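# Lolness folding drying rack, nine months in

I bought the Lolness rack in February to replace a Citetti that had lost two of its bars. We don't have a dryer, so whatever we own gets used nearly every day. I paid full price at the Vullbridge store and carried it home on the bus.

It came in one flat box with 4 screws and a sheet of drawings. The feet go on first. The drawings don't make that clear, and I had to take one side apart again. After that it was quick.

Opened out, the rack holds a full load of shirts and towels if you use the upper bars for the towels. Bed sheets are harder. A queen sheet has to be folded in half, and the middle stays damp until the next morning unless you turn it. The Citetti was worse at this, but it was also a smaller rack.

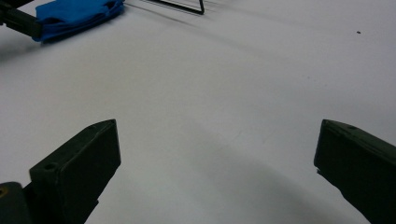 The hinges are the best part. They lock with a click and haven't come loose, even with wet jeans on one side. The bars are thinner than I would like and leave a crease across sweaters – a towel laid over the bar first takes care of it.

I can't say as much for the feet. They are hard plastic and slide on tile. I put felt pads on two of them and the rack then leaned a little, so I did the other two as well. The maker should include these.

Folded, it fits behind a door or between the washer and the wall. It is light enough to carry up the stairs with one hand.

I also looked at the Lappalainen, which hangs on the wall and pulls out like an accordion. My sister-in-law's building has them in the laundry room and they hold up well, but you need a solid wall and a drill. We rent, so that was out.

I would buy the Lolness again for shirts, towels and kids' clothes. If you mostly wash bedding, get something with wider spacing between the bars.

**Update:** one end cap came off last week. I pushed it back on with a drop of glue and it has stayed put.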